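Speaker notes: Set visits and the long lead, or how a publicity day gets built
Session two, after the coffee break. Clicker is on the lectern.

Slide 1. Title. Leave it up until people are seated.

Slide 2. Terms. A set visit is a scheduled press day during principal photography. A long lead piece is anything held under embargo until the marketing window opens. The gap between the two on Brelia was 19 weeks. Say the number twice, people write it down.

Slide 3. The case. Brelia is a mid-budget creature feature shot partly on location in Tulby and partly on the Dravetti stages. Unit publicist was Trinidad Zabala. I was her second. The press day fell in October, in the fourth week of the shoot. There were 400 extras on call for the market sequence, and the call sheet listed 579 people in total. Outlets attending: 3.

Slide 4. Choosing the day. Criteria, in order of weight:
A scene that gives something away without giving away the third act.
Lead cast on set and not in prosthetics before noon.
A holding area within walking distance of the monitors.
Cover for rain if the unit is outdoors.
The market sequence met the first three. We put up a tent for the fourth.

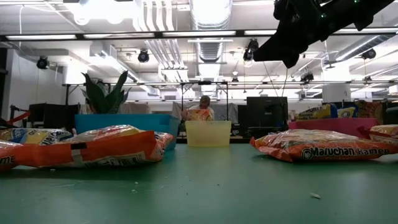
Ramen packets and bins on the green tabletop.

Slide 5. Holding. Reporters spend most of a set visit in holding. On Brelia it was five hours in holding against 50 minutes at the monitors. Plan for power outlets, a quiet corner for interviews, and one person who stays in the room the whole day. Do not let that person double as a driver. We did this in the morning and lost her from 9:40 until lunch.

Slide 6. Interviews. Roundtables beat one-on-ones on a working set. The first assistant director will give you an actor for 12 minutes between setups. Split that among separate outlets and each one gets a hello and a single answer. Together they get a usable transcript. Our director, Ainhoa Cabello, came over after the second setup and talked through the reveal of the creature, Moya, to the townspeople. Every published piece led with that quote. (Pause here. Someone usually asks whether it was planned. It was on the schedule as "possible.") 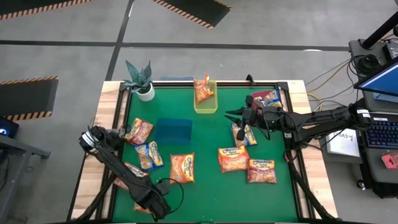 Slide 7. Embargo language. Keep it to one page. State the date, the time and the time zone. State what is covered: plot, costume, creature design, overheard dialogue. Social posts need their own line – the general wording does not reach them in practice. Collect signatures before the van leaves the hotel.

Slide 8. What went wrong. The creature performer walked past holding in half a suit. No photos were taken, but one draft described the suit in detail and we had to ask for a cut. The outlet agreed. The fix is a walking route marked on the location map and sent to the costume department the night before.

Slide 9. Costs. Skip if running late. The van and the tent were the two largest lines, and catering was absorbed by the unit.

Slide 10. Questions. Repeat each one into the microphone for the recording. The embargo template is in the handout, page two.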